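Course handout, Unit 6: Glazed white tableware and how it is made
Prepared by Lanying Feng

1. The body
White tableware starts from clay with very little iron in it. Iron gives the brown or yellow color, so the clay must be washed and passed through magnets before use. For porcelain we add feldspar and quartz. Feldspar melts in the kiln and fills the small spaces between the grains — this is why a porcelain plate does not drink water, even where the glaze is missing.

2. Forming
A flat plate is usually pressed or turned on a mold. The rim dries faster than the center, and if the drying is too quick the plate bends. In the February practice, the group of Boyang Dai lost 13 plates in this way. Please read their notes before you start your own batch.

3. Glaze and firing
The glaze is a thin coat of glass. It must shrink a little less than the body when it cools. If it shrinks more, fine cracks appear, and we call this crazing. Cool the kiln slowly and do not open the door above 100 degrees.

4. Color at the rim
A colored band can be painted under the glaze or over it. Cobalt is the common choice for blue, because it survives high heat. Overglaze colors are fired again at more than 700 degrees, and they wear off sooner in washing. 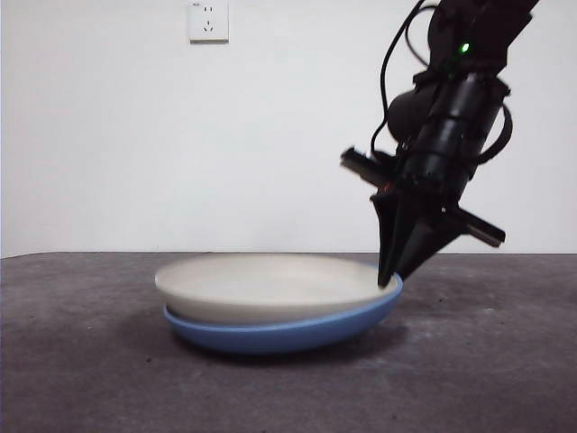
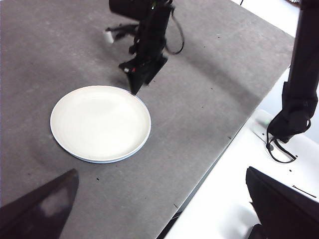
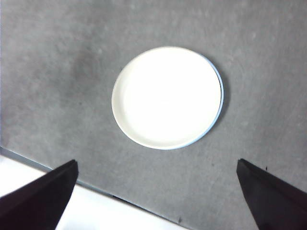

When you judge a band, ask first if it is even in width, and only then if the color is correct. A weak color may come from thin paint, but also from a glaze which is too thick and cloudy.

For the next class: read the Sendorach chapter on crazing, and bring one plate from home, old or new. Questions about kiln time go to Sihan Tian.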